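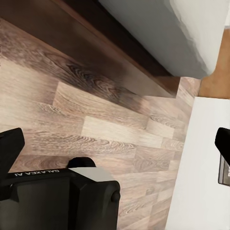
The Fukdale Bedroom Set is a package of simulated household interiors for testing mobile manipulation policies under wrist-camera observation. It was developed at Pirard to support a single line of research: whether a policy trained on rendered images from the wrist can decide, before it moves its arm, how close it is to large furniture. Bedrooms were chosen for the first release. In a typical wrist view the planked floor fills the space between the open fingers, while the dark wooden panel and the white, mattress-like fabric lie across the upper part of the view, and the policy must judge its clearance from the board with no overhead camera to assist it. The shadow under the panel is rendered in every layout, as our results show that policies rely on it heavily.

Contents of the package

The set contains 50 room layouts and 500 recorded starting poses. Each layout is supplied with a floor plan, a collision model, a lighting file and a list of surface finishes. Floors are laid in mixed plank tones with visible grain and knots. Finishes may be exchanged between layouts without altering the geometry, so that a laboratory can test the effect of appearance separately from the effect of room shape.

Starting poses are stored with the gripper open and empty. Users who require poses with a held object should consult the Nuston extension, which is licensed separately and uses the same file structure.

Research background

The method behind the set was proposed by Chae-won Maeng and Wojciech Ziółkowski. Earlier work in our laboratory had trained policies on rooms with plain, single-color floors. These policies performed well in simulation and poorly in furnished rooms, where they often stopped short of the bed or turned away from it. Maeng and Ziółkowski attributed the failures to floor texture. A strongly patterned floor produces many edges in the wrist view, and a policy that has never met them may treat a plank seam as the boundary of an obstacle.

Their training procedure, called Michalski sampling within the project, presents the same starting pose 4 times in succession. The geometry is held fixed while the floor finish, the direction of the planks and the brightness of the light are changed. The policy is penalized when its estimate of clearance differs among the presentations. No depth image is used in training or in testing.

Results

In the reference evaluation, a policy trained with Michalski sampling reached the bedside without contact in 76 percent of trials. Trials were conducted in layouts withheld from training. Contact with any part of the bed, wall or cabinet ended the trial and was recorded as a failure, including light contact with bedding.

Most remaining failures occurred at outer corners of low furniture. Wanda Pawłowska, who led the evaluation, found that the policy estimated distance along a straight edge with greater consistency than distance to the point where the edge ended. White walls and cabinet sides presented a second difficulty, particularly in bright light, when little detail remained on the surface. Both conditions are marked in the layout index and may be selected for separate study.

The evaluation does not address grasping, bed making or the handling of loose fabric. Bedding in the set is a fixed shape with modeled folds and does not move when touched.

System requirements and use

The package runs on a single workstation with a current graphics card. Camera position, field of view and image size are set in one configuration file. Gripper models may be replaced, provided that the camera mount is measured again and the new values are entered before any poses are loaded. Reported results should state the gripper model and the field of view, as scores obtained with different camera mounts are not comparable.

Licensing and support

Academic licenses are issued to a named laboratory and cover all members of that laboratory. Commercial licenses are issued per site. Requests for either should be addressed to Branwen Gough at the Pirard licensing office. Technical questions, including reports of errors in the collision models, are handled by Fung-ping Su. Corrections to the layouts are released each June, and earlier versions remain available to licensees who need to repeat published work.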